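Work and Automation, Session 4
Handout to go with the lecture of July 4, 2024

Last time we got as far as the question somebody in the back row asked, which was (I'm paraphrasing) "fine, but what does the person at the next table do all day now?" I promised a proper answer, so this session is my attempt at one. Bring the reading on Tallby, because I'll keep going back to it.

A quick recap for anyone who missed January's block. Tallby is a mid-sized firm that packs and repairs office and school supplies for resale. It had 131 people on the floor when I first visited, and most of them worked at tables, by hand, on what they call kitting: pencil cases, sets, returns that need sorting out before they can be sold again. The company brought in two-armed stations from a supplier called Amura, 25 of them, and spread them over the old kitting rows.

Now, I went in expecting to write about speed. That's what the managers wanted to talk about, and I have pages of it! But the people at the tables talked about reach, noise, who gets the good chair, and above all about what counts as "a job" when the job gets cut into pieces small enough to teach. Take a pencil case. If you or I tidy one up, we don't notice any steps. For a station it's a whole list: find the case, hold it, deal with the zipper, deal with whatever is inside, find the pencil or pen that belongs with it, and so on. Each of those had to be argued over by people who had done it for years without giving it a name. 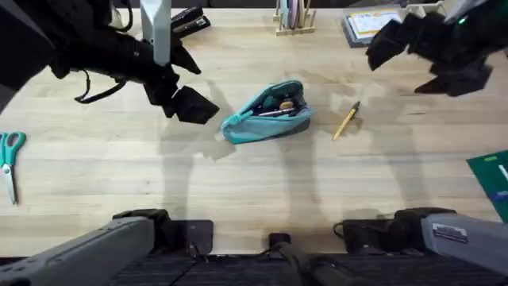
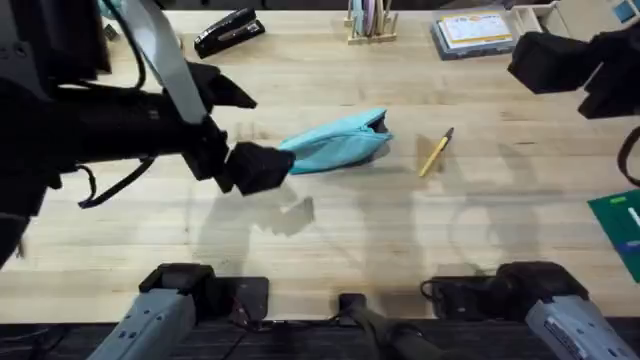 So who wrote the list? At first it was the engineers, and the floor staff hated it. It had the order wrong, for one thing. Experienced kitters steady the case before they touch anything else, and the first version had that as step three. After a few bad weeks Tallby moved two kitters over to help write the task sheets, and that's when a new role started to appear, more or less by accident. They ended up calling it "table lead." You set out the table, you decide what a finished one looks like, you say whether an attempt was good enough. Same grade of pay as before, by the way, and we'll come back to that because it became a real fight.

Soft things are where most of the arguing happens. A stapler is the same shape on Monday as it was last week. A fabric case slumps, bunches up, points whichever way it likes. One kitter told me she'd always been told her work was unskilled, and then she spent a month explaining to very well-paid people how cloth behaves. I think about that a lot, and I'd like you to think about it too when you read the Sitompul chapter on tacit knowledge (the second half, you can skim the first).

Some things that changed for people at Tallby, in no special order:

Breaks. They used to be taken by row, all together. With stations running at different points, breaks got staggered, and people lost their lunch table. This came up in nearly every interview.

Standing and sitting. More sitting for table leads, and more walking for everyone else, since one person may look after several tables.

Talk. Kitting was a chatty job. Watching is quieter work, and several people said they were more tired at the end of it even though they'd lifted less.

Blame. When a set went out wrong, it used to be traced to a row. Now it's traced to a task sheet, and the task sheet has somebody's initials on it.

The union's grievance file ran to 227 pages by the time I saw it. Pay is in there, of course, but initials take up more room than pay does. I've put the relevant section in the course folder.

For comparison we'll use Belel, the smaller warehouse from your second reading. They went the other way and let the floor staff choose which tasks to hand over first. They picked the ones that hurt their wrists. It was slower to set up and the managers grumbled, but I heard much less about breaks there.

For next session, write me a page on a job you've done yourself. Cut it into steps fine enough that a stranger could follow them, then mark the step you'd least like to put your initials on. Paper copies please, my inbox is a disaster.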